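What the Robot Arm Showed Us: Notes from the Hillance Open Day

Page for readers aged 8 to 12
Written by Ilze Uibo

Hillance is a workshop in Utholm where people test robot arms. Once a year it opens its doors to schools. This page explains what the arm does at the open day, how it sees, and why a simple job takes it so long.

The parts of the arm

A robot arm is a chain of stiff pieces joined together. Each joint has a motor. The motor turns the joint by a set angle and a sensor reports how far it has turned. The computer adds all the angles together to work out where the end of the arm is. The joints are named after parts of your body, so there is a shoulder, an elbow and a wrist.

At the end of the wrist is the gripper. It has two fingers which open and close. They do not bend like yours. To turn something over, the whole wrist must turn.

A small camera is fixed close to the gripper. When the wrist moves, the camera moves too. Visitors can look at what it sees.

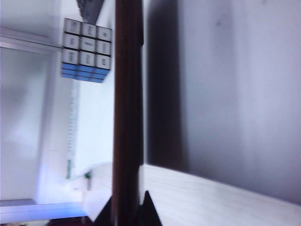 The view from the wrist. The black fingertips are at the bottom and the puzzle cube is at the upper left.

How the camera sees

A picture on a computer is a grid of tiny dots called pixels. Each pixel is stored as numbers for its colour. The computer does not know what a cube is when it is switched on. It has to be given many pictures of cubes, and it looks for patterns in the numbers. Tahira Dogar, who sorts the pictures at Hillance, used 266 of them for the first test. She then added 80 more, taken with the lamps turned down.

The computer must also work out distance. One flat picture does not say how far away a thing is. A small cube close by and a large cube far away can take up the same number of pixels. If the arm moves a little and looks again, near things shift more than far things. You can try this by holding up a thumb and closing one eye, then the other.

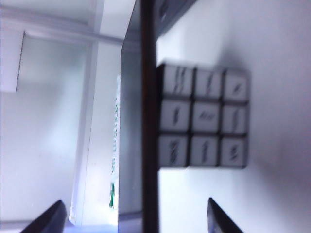

Motion blur is a problem for every moving camera. A camera needs a short time to collect light. If it moves during that time, each point of light is spread over several pixels and edges turn soft. The small dark marks on the nine white tiles have smeared in this way, so they cannot be read, although the grid between the tiles is still plain. A program that only needs to find the cube could use the grid. A program that needs to read the marks would have to wait for a sharper picture. Slowing the arm helps, and so does brighter light.

Why it moves slowly

Tarmo Kuusk sets the speed of the arm. At the open day it is held to 13 per cent of its top speed. There is a line on the floor, and visitors stay behind it while the arm has power. A red button stops all the motors at once. Pupils are shown where it is before anything is switched on.

Words to know

Gripper: the part of a robot that holds things.
Joint: a place where two stiff pieces meet and can turn.
Pixel: one dot in a computer picture.
Sensor: a part that measures something and sends the result to the computer.

If your school would like to come

The next open day is in January. Teachers should write to Līga Sproģis at Hillance and give the number of pupils. There is room for 77 visitors. Bags are left at the entrance and long hair must be tied back.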